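Home Files Readme Contact

Search this site Go

Predel recipe texts - readme

Predel is a set of almost 2,000 home recipes, typed from letters and notebooks. One recipe is one text file. Spelling was left as the writer had it - only page numbers are removed.

Dark saucepan on a white table
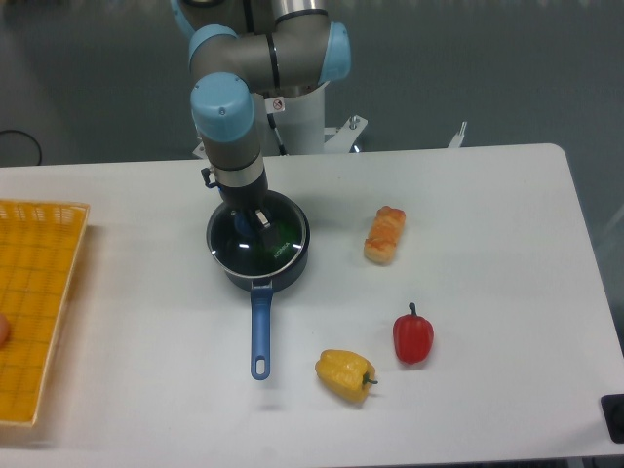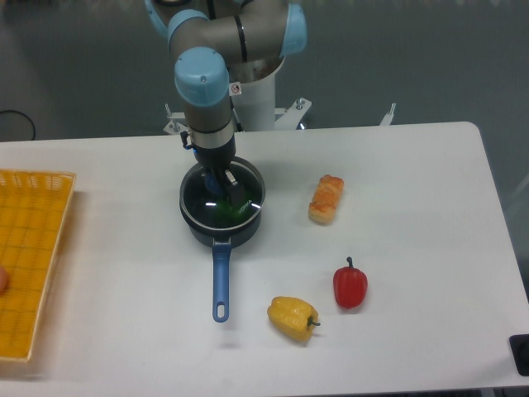
The file units.txt gives 91 old kitchen measures with their value in grams. Two of the notebooks have no year. Fadi Yammine checked 100 recipes against the paper. Please send corrections to Noura Ghanem.

Last change: 09/10/2004

Contact | © Predel | Back to top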